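Keeping Pralum Running: Setup and Care of a Two-Legged Laundry Robot
Student project report, supervised by Bernd Ostermann

Why we chose the cables

When we took over Pralum in August we expected to spend the term on software. Then the left wrist dropped out of the joint list 5 times in one morning, and we got very interested in cables! The signal lead had been tied down too tightly, so every time the wrist rolled all the way in, the connector took the pull. We cut the ties, gave the lead a wider loop, and the dropouts stopped. After that we wanted to know what else was hiding in there.

Daily start-up

We now do the same routine each time (it takes us just over 2 minutes once you know it):

Hang the robot from the stand and check both feet for lint.
Run each wrist by hand through its whole range and watch the cable, not the hand.
Power on and wait for all joints to report.
Home the arms first, then the legs, then lower to the floor.
Open and close both hands before giving them anything to hold.

Bernd made us add the lint check, and he was right. Carpet fibers get everywhere.

Testing at the bedside

Our test job is picking up laundry from a basket next to a bed. We love this one because it works the whole machine at the same time: the legs have to hold a stance on carpet while the arms reach down, and cloth finds any weak finger right away. With the left hand gripping a white cloth at the basket, the wrist cable has room to swing out in its loop and come back down along the arm.

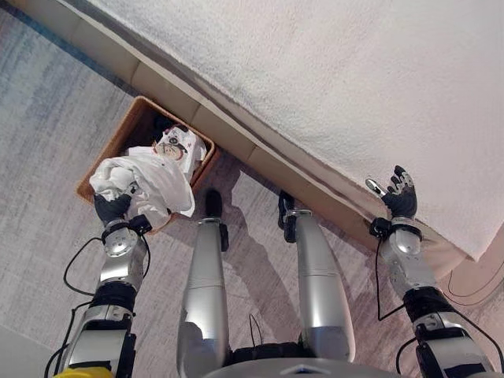
Finger tension

The fingers gave us our second surprise. Two tendons on the right hand had gone slack, and the hand still closed fine on air. Only cloth showed it. We re-tensioned both with the small Akmont wrench, a quarter turn at a time, and repeated the towel pull after every turn. Go slowly with this! Our first try was too tight and the thumb stuck halfway.

Still to do

The left ankle clicks when it's cold, and we haven't found out why. The spare wrist leads from Buvside are in the top drawer, labeled by side. Next term's group should start with the ankle, and please keep writing in the logbook, even on the days when everything works.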